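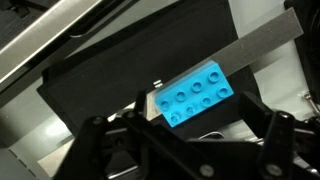 Handing a sorting and kitting bench over to a robot cell: changing the work for the people on it

Written by Radek Zeman, process engineering, Zuvard

This guide covers the staff side of moving a manual kitting bench to a part-automated one. It assumes the arm is installed, the risk assessment is signed and the guarding has been accepted. It does not cover programming. The procedure was written for the Soylu line, where returned construction toy sets are checked, sorted and repacked, and it applies with small changes to any bench where one arm picks and people do the rest.

Before you start

You will need:
The current task list for the bench, by role
The shift rota for the month of changeover (August in our case)
The exceptions log, on paper or in Raltis
One named cell lead per shift
A bench or drawer unit outside the guarded area

Step 1. Split the task list

Go through the manual task list line by line and mark each entry A (arm), P (person) or S (shared). The Soylu list had 262 entries. Most were small: turn a brick stud side up, wipe a label, tape a carton.

Mark a task A only if the part always arrives within the arm's reach and the gripper can close on two parallel faces. Mark it P if it needs a judgement about condition, such as bite marks, fading or a cracked stud. Mark everything else S for now.

Do the marking with the operators present. On our first pass it was done from the written procedure alone, and 17 entries had to be moved from A to P after Elif Naz Yüksel read it through. She had worked the bench for longer than the procedure had existed.

Step 2. Rewrite the roles

The manual bench had one role, kitting operator. The automated bench has three.

Cell lead. Starts and stops the cell, clears faults, signs the exceptions log.
Inspector. Takes all P tasks. Works from the outfeed side.
Replenisher. Fills trays, removes finished kits, keeps the bench stocked.

Rotate people through the roles within each shift. Inspection is the most tiring of the three and should not be held for more than one rotation at a time. Agree pay grading before the roles are published. If the cell lead is graded higher, every operator who wants the training must be offered it.

Step 3. Set the handover rule for shared tasks

A shared task needs one fixed point where it passes from arm to person. Write this as a state of the part, for example "brick released in tray, gripper open, arm at home position". Do not write it as a time. Operators who are told "after four seconds" will reach in at four seconds whatever the arm is doing.

The interlock remains the safeguard. The handover rule tells people when to expect access and has no safety function.

Step 4. Train on faults first

Train new cell leads in this order:

4.1 Protective stop and restart
4.2 Dropped part
4.3 Part gripped off-centre or on the diagonal
4.4 Empty tray not detected
4.5 Normal running

Normal running takes very little teaching. Belmiro Lobo ran the first course with 4.5 at the beginning, and trainees met their first dropped part alone on a night shift. The order above has been used since.

Allow each trainee 3 supervised shifts. Sign-off is by the cell lead of the receiving shift, not by the trainer.

Step 5. Set up the support bench

Staff need a surface for paperwork, relabelling and small repairs. Size it for more than you think is required. Work that was once spread along the line collects in one place after changeover.

Assign drawers by task and not by person. Keep handheld devices and tablets in a drawer when they are not in use. Clear the worktop at the end of the last shift on Friday.
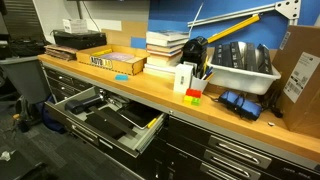

Step 6. Run the exceptions log

Every part the arm fails to place goes in the log with the tray number, the part type and what the operator did about it. Record the action even if it was only "placed by hand". The log shows how much manual work remains, and it is the basis for the staffing level. If it is not kept, the remaining work becomes invisible and the rota will be cut too far.

Onni Leinonen reviews our log weekly. Any exception type that recurs in consecutive reviews goes back to Step 1 and is re-marked.

Step 7. Review the rota

Do not change headcount on the bench until the review is complete. At Soylu no posts were removed; one operator moved to goods-in at their own request. Breaks stay at the same times as before. The cell can run through a break only if a trained cell lead is on the floor.

Known problems

Operators pre-sort trays to help the arm. This hides detection faults. Ask them to stop and to log the fault.

Inspectors fall behind the outfeed. Lower the arm speed in Pilell under Cell > Rate. Do not add a buffer tray.

Trained leads all on one shift. Check the rota against the sign-off sheet before publishing. Queries about the sheet go to Erhan Kırmızıgül.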